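Budgeting for a two-arm bench

Price the bench before the arms. Lucie Cormier's first list at Cedthorpe left out the walls, the rail and the trays, and all of it had to be added later.

- Allow 30 per cent on top of the arm quote for mounts, cables and spare fingers.
- Buy cable with slack. Ours came in 80 cm lengths - too short once the wrist turned.
- Fingers wear first. Keep 5 pairs on the shelf.
- A plain grey top is fine. Spend the money on a stiff rail instead.
- Get a second quote in January. Brorneck's was $393 lower for the same mounts.
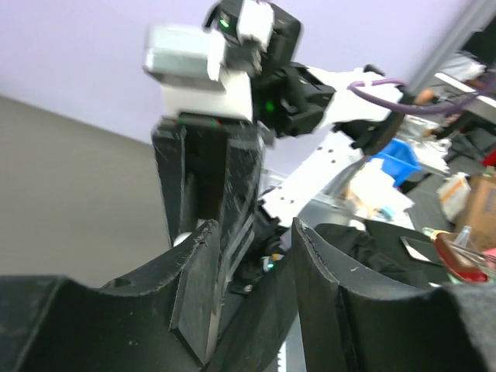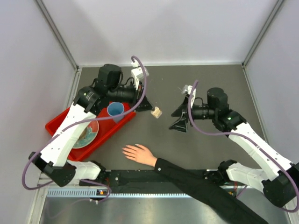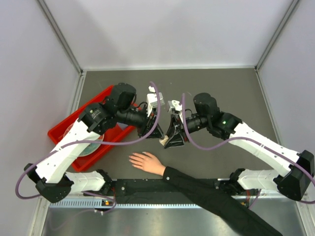 Two-arm bench at Cedthorpe. Second and third pictures: red tray on the left, both arms over the grey top.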